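Home News Minutes Hall hire Contact

Lodden Community Garden – minutes of the general meeting
2023-05-27, posted by the secretary

The meeting was opened at the Ernbridge Road hall. The minutes from January were read and accepted with one correction: the water bill was $718, not $781.

1. Water tank. The pump at the Skarel end has stopped again. Two quotes were received, $1,285 for a new pump and $723 for a repair with used parts. After a long discussion the meeting voted for the new pump. The old one will be offered to the school.

2. Shared lunch. It was agreed to keep the lunch after each working bee. Members are asked to write on the list what they bring, so that we do not have only bread.

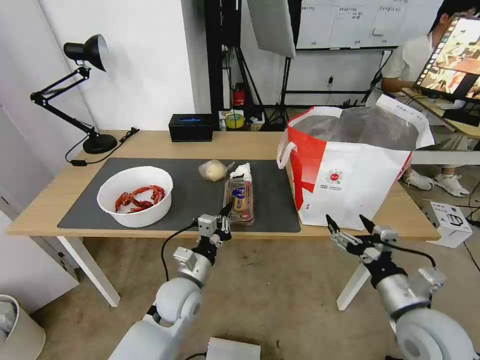
3. Plots. Plot 2 is free from next month. The waiting list will be followed. The member who has Chien Lane side asked if the fence can be moved – this was not decided, as the council must first answer our letter about the boundary.

4. Compost. The bays were too wet through autumn. More straw is needed and no more citrus, please. Seafood shells may go in the closed bin only, never in the open bays. 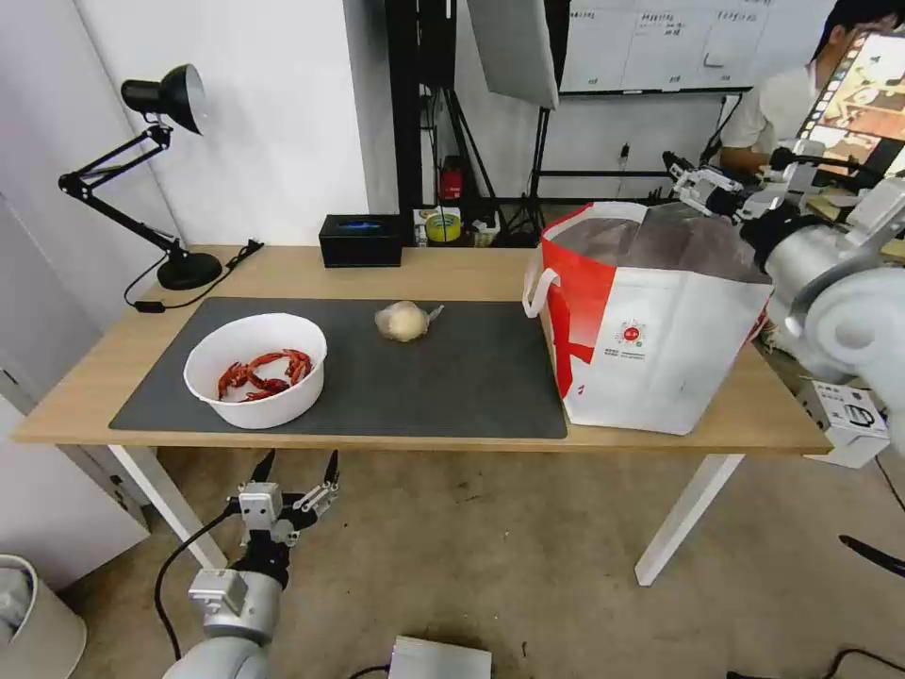 Crayfish, a wrapped bun and the shopping bag on the table.

5. Other business. The wheelbarrow with flat tyre should not be put back in the shed without a note. The colour of the new gate was left for the next meeting.

The meeting was closed at 8.40 pm.

Comments (3)

plot_holder: Green for the gate, same as before.

Rosella: Can the straw be pea straw? I can get some bales cheap.

lemontree: What do we do with citrus then, the red bin?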